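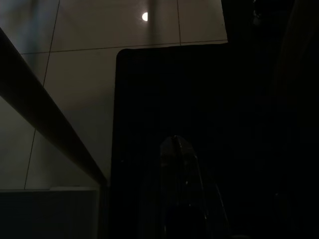
My shoulders used to give out before the shift did, one of the dish room crew at Gremwood says, and now it's her turn to go home and cook dinner for the kids without an ice pack on. She has worked the late shift at the Trasham plant for six years, nearly all of it on the crate line, and she wanted that on the record before anyone asked her about software.

Gremwood cooks and packs school and hospital meals for most of Trasham and the towns up the valley. Everything leaves in gray stacking crates, and everything comes back in them too, with whatever the kids didn't eat. On a normal school night the wash room handles 756 crates, plus the racks, lids and serving pans that ride along with them. Until this spring every single crate was lifted by hand, tipped, turned and fed into the washer, then lifted again at the other end.

Now the lifting at the front end belongs to a robot arm from Gevix, two-fingered and bolted down beside the intake. It started with short trial runs in March and has been on the regular schedule for both evening shifts since the end of April. And people here like it! You can hear it in the break room, where the talk has moved on from whether it would stay to what it should be taught next.

The numbers are worth a look. In the first full week the arm fed 699 crates on its best night, with the rest done by hand while it was stopped for cleaning and for a sensor that kept reading steam as an obstacle. The steam problem took a while. Gevix changed the settings twice, and then the maintenance crew moved an exhaust hood a few inches to the left and the false stops dropped to one or two a night. The crew is pretty proud of that hood.

No jobs were cut. The wash room had 21 people across its shifts before the arm arrived and it has 21 now, and the agreement signed with the staff keeps it that way through next summer. What comes after that is not written down anywhere, and it came up more than once at the shift meetings. Management has said it expects the plant to take on more meals, with almost 2000 extra a day if the contract with the Langat school district goes through in August. Several workers said they would like to see the contract before they relax.

What has changed is the shape of the shift. Two people used to stand at intake for the whole evening. One of them now runs the arm from a panel by the door, which mostly means clearing jams, swapping the finger pads and deciding when a cracked crate should be pulled. The other spot has turned into a floating job, so there is finally somebody free to check pans coming off the far end, restock detergent and cover breaks. Breaks start on time these days, which got a bigger cheer than the arm did.

Training took four afternoons, paid, with a Gevix technician on site. Anyone in the wash room could sign up, and more than half did, including a couple of people close to retirement. The operator role pays a bit more per hour, and it rotates every two weeks so the raise doesn't land on the same few people. That was the staff's idea. It means a slower start, with new operators still learning the panel, but the shift leads say they would set it up the same way again.

There are complaints. The arm is slower than a good pair of hands when the crates come back stacked crooked, and they often do. It can't handle the small lids at all. It is quiet, and a few people miss the racket at intake because you could tell from across the room how the night was going. One operator has asked for a louder tone when it pauses; the one it came with gets lost under the washer. A new speaker is on order.

Then there is the matter of pace. With a machine feeding the washer at a steady rate, the unloading end has no natural lulls, and in May the people there were feeling it. The fix was simple: the arm now runs at a lower speed for the second half of the late shift, and the unloaders can pause it themselves with a button at their own station. Pausing isn't logged against anyone. That last point was argued over for a good two weeks, and it's the part of the setup that other plants have been calling to ask about.

Sick days for back and shoulder pain are down in the wash room compared with last spring, though the plant's safety office says a couple of months is too short a stretch to read much into, and it will look again in December. For the people doing the work, the difference shows up in smaller ways. A dishwasher on the early evening shift has gone back to bowling. Another has stopped trading away shifts that fall back to back.

Next on the list is the unloading end, where wet crates have to be stacked on dollies. Gevix has brought in a second gripper for testing, and the wash room staff have been asked to write up which stacks fall over and why. They turned in three pages. The tests begin after the school year ends, when the load is lighter and there's room to get things wrong, and the sign-up sheet for the first training afternoon is already full.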